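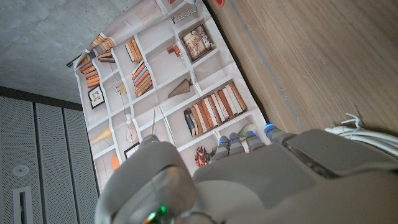

Namatari printed bookshelf backdrop: review

Aug 9, 2023

Bought from Furtado, the online shop, for use as a video call background and as a cover for an open storage bay. Sold folded in a flat plastic sleeve. The listing calls the design "White Library". No stand, clips or rod are supplied.

Print

The design is a grid of white cubbies, some square and some rectangular, filled with books and ornaments. The book colours are mostly orange, tan, brown and cream. Some groups stand upright, others lean or lie flat. There are framed pictures among them, one with a brown frame and a much smaller one in black, and a cluster of small red-brown figures.

The white is not neutral. Under warm lamps it shifts towards pink, and a webcam set to automatic white balance exaggerates this. Fixing the balance by hand at 4000 K gave the best match to a plain wall in my case.

Detail holds up at normal call distance. Closer than an arm's length the smaller objects lose their edges, and the picture in the black frame is too small to make much of at any distance. The spines have no titles I could read, which for a background is probably an advantage. The shading inside the cubbies is drawn for light coming from one side only, so a strong lamp on the other side spoils the depth.

Creasing

The main weakness. The cloth arrives with fold lines and keeps them. Two passes with a cool iron on the reverse took out most of the sharp ones and left soft ripples across the shelves. Straight lines are a poor choice of subject for a cloth that will not hang flat: a small ripple in a plain backdrop goes unseen, but the same ripple bends a shelf. 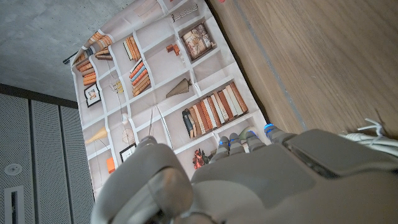
Tension helps more than heat. With the top edge over a rod and 6 small clips along the sides, the dividers came close to straight. Without side clips the lower corners curl inwards after a day or so. Rolling the cloth on a cardboard tube between uses stopped new folds from forming. The sleeve it came in is not worth keeping.

Hanging

There is no hem channel. An Atberg tension rod set across a gap of 700 mm held the cloth folded over the top without slipping, though the fold uses up a strip of the print and the uppermost row of cubbies loses some height. It is worth deciding which row can be lost before cutting or stitching anything. A sewn pocket would be the better arrangement - the fabric takes a needle easily and did not fray when I trimmed a corner.

Set it square before clipping. A slight tilt is obvious because every divider gives it away.

Compared with the Jalard

I have also used the Jalard paper backdrop, which has a similar shelf design. The Jalard hangs flatter and its white is cleaner, but it tore at a clip in October and cannot be folded at all. The Namatari packs smaller and survives handling. For a fixed position I would still choose paper.

Rating

3 out of 5. Good print, poor finishing. A hemmed top edge and delivery on a roll would be worth another point.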